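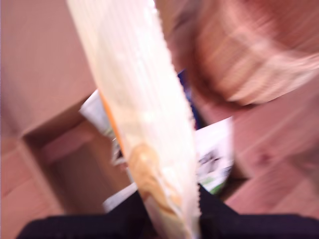 November 18, 2021

Bag packing cell, arm 2. Grip losses on film bags, and one stop that should have come sooner than it did.

Ran the Prokstead pick list from the start this morning, wrist camera recording. Normal settings from last week: finger force 35 percent, lift speed at the default, retract straight up and then over. First dozen or so picks fine. Then three bags lost in a row during the swing, all the same way. The bag is taken near one end, the contents sit down at that end, and the rest of the film is free to flap. When the arm speeds up, the free part whips and the bag works its way out of the fingers.

Fourth loss was the bad one. Bag slipped partway, controller still read it as held, and the arm carried on to the drop point with the film trailing. It snagged on the far flap of the box and dragged the box with it until I hit the stop. Box moved most of a hand's width. No damage to the arm, wrist cable looks OK, one bag split along the seal. Swept up what came out.

Two separate problems, so keeping them separate.

1. The slip. The pads on these fingers are the ones Jaqueline fitted in July. I pulled the left one and the face is polished in the middle. Wiped both with alcohol and tried again: better for 5 picks, then the same as before. Cleaning is not the fix. I think the film just slides on a smooth pad once it starts to swing.

2. The false hold. The grip check looks at finger opening only, and it looks once, right after close. With a bag that thin, the gap between "holding film" and "holding nothing" is very small, and if the fingers catch a fold it reads as a good grip even after most of the bag has pulled through. The threshold was set on the Clellthorpe cartons, where it never mattered.

What the log has: 216 picks since the pads were last touched, no grip faults recorded at all. That is clearly wrong given what I saw today. Anything we said about grip rate from that log should be treated as unknown. Controller event for the drag is 2181 if anyone wants to pull the joint currents. There is a rise on joint 2 when the box starts to move but it stays under the collision limit, so the arm was never going to stop by itself.

Changes made before lunch:

Lift speed down to half for anything tagged as film. Ugly cycle time but the bags stay put.
Grip check now repeats at the top of the lift and again before the swing. If the opening changes between checks, the arm holds where it is and asks.
Retract goes higher before moving sideways, so a trailing bag clears the flaps.

Ran the same bags again with all three in. No losses, one hold-and-ask, and that one was correct: the bag was on its way out.

Not done: collision limit. I would like it lower but the last time we dropped it we got trips on every fast move, and I don't want to change it on my own. Núñez has the old numbers. Until that is settled, arm 2 does not run film with nobody at the stop button. Put a note on the pendant.

Also not done: new pads. The ribbed ones from Stenerier are on order. Jaqueline Esquivel has a pair of spares from the other cell that might fit with the holes opened up – will ask her tomorrow.

Left the split bag and the old left pad in the tray under the bench. Please don't throw them out.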